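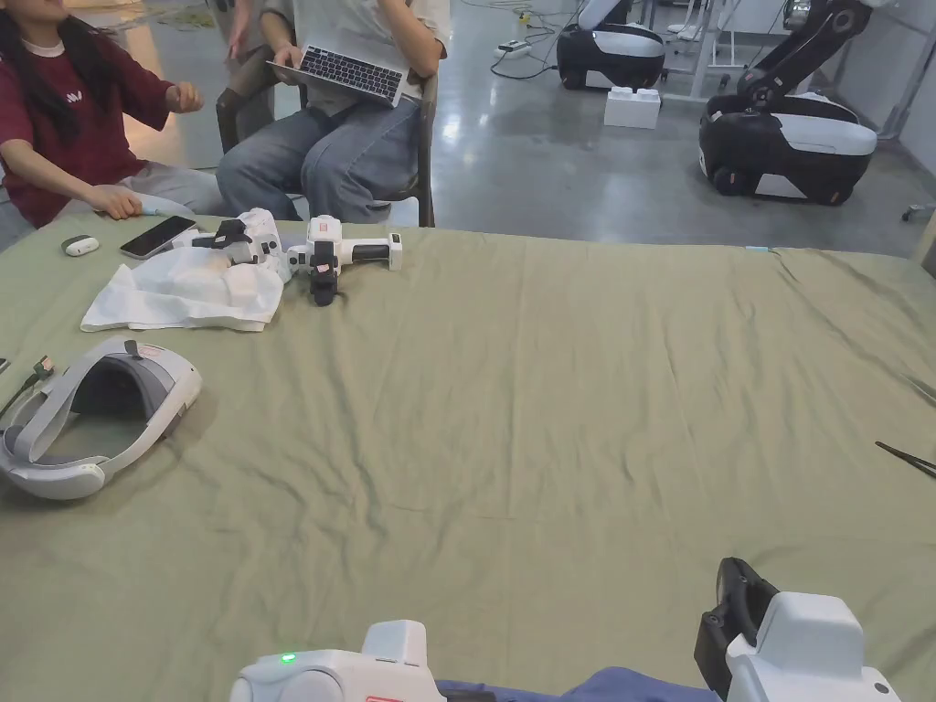

Why Were the Trenches So Crooked?
by Mahtab Naseri

When I was nine I drew a World War I trench for school, and I used a ruler. One long, straight ditch with little stick soldiers standing in it. I was very proud of it! Then my teacher, Mrs. Jalali, handed me a photograph taken from an airplane over France, and the trenches in it looked like the teeth of a saw. I wanted to know who had dug them so badly.

They were dug that way on purpose. Imagine you and your friends are standing in a long, straight hallway. Anybody who gets in at one end can see every single one of you. Now put a corner in the hallway every few steps (and then another, and another). All that person can see is the bit up to the first corner. Soldiers wanted corners for the same reason. If enemy soldiers jumped into a trench, they couldn't shoot all the way along it.

The corners helped with shells, too. A shell is a kind of bomb fired from a big gun, and when it bursts, pieces of metal fly out very fast.
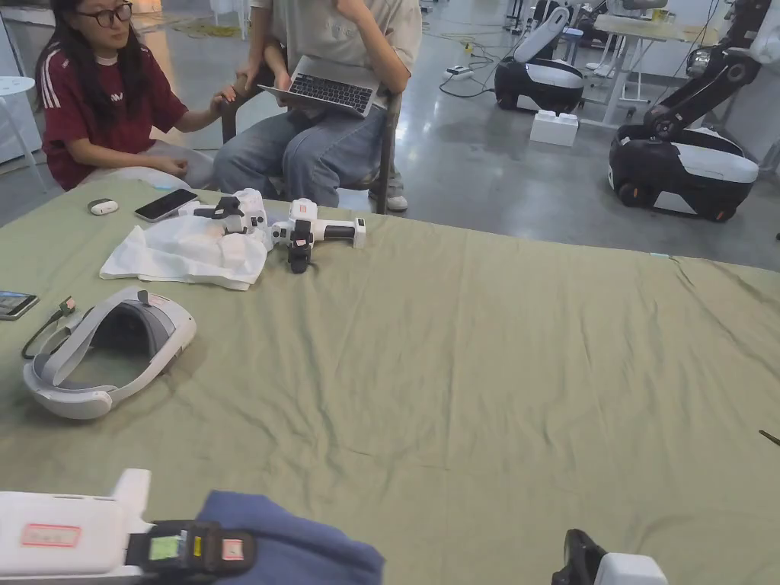 In a straight trench those pieces could travel a long way. In a crooked one, a thick wall of earth got in the way and stopped a lot of them. The soldiers around the bend had a much better chance of being okay.

Was there just one trench?

Nope! There were usually at least three lines, one behind the other. The front line was closest to the enemy. Behind it came the support trench, and behind that the reserve trench. Winding paths called communication trenches joined them up, and food, mail and tired soldiers went back and forth along those, mostly at night.

People got lost all the time, so they put up signs. British soldiers often named their trenches after streets back home, and I love that.
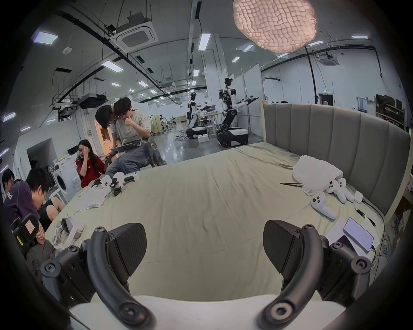 What was it like down there?

Muddy, mostly. Soldiers laid wooden walkways called duckboards along the bottom to keep their feet out of the water. Standing in wet boots for days could give you trench foot, which hurt terribly, so men were told to dry their feet and change their socks as often as they could. There were rats and lice as well, and a lot of waiting around.

If you have a sandbox, try digging a trench with your fingers, first straight and then zigzag. Roll a marble hard down each one and see how far it gets.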